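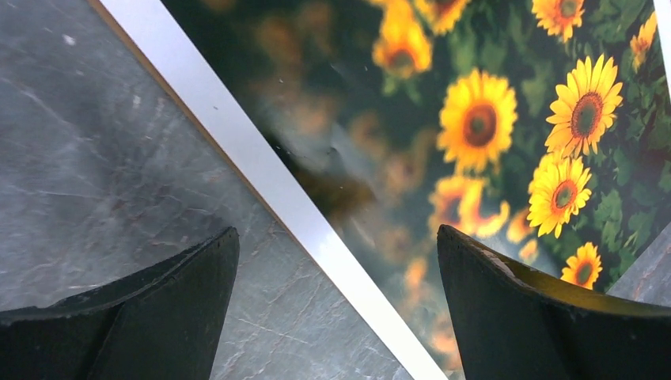 Abb. 7: Glänzende Platte mit Sonnenblumendruck auf grau marmorierter Fläche.

Dass gemusterte Oberflächen eine Küche wohnlicher machen, wird in der Studie Simiyu ohne Vergleichsgruppe behauptet. Die 587 Antworten belegen allenfalls, dass Blumenmotive gefallen – über den Gebrauch sagen sie nichts. Auch der Glanz gilt dort als Vorzug, obwohl er das Motiv stellenweise in Flecken auflöst (Abb. 7). Ob Marmormuster und Sonnenblumen einander stützen oder stören, bleibt offen.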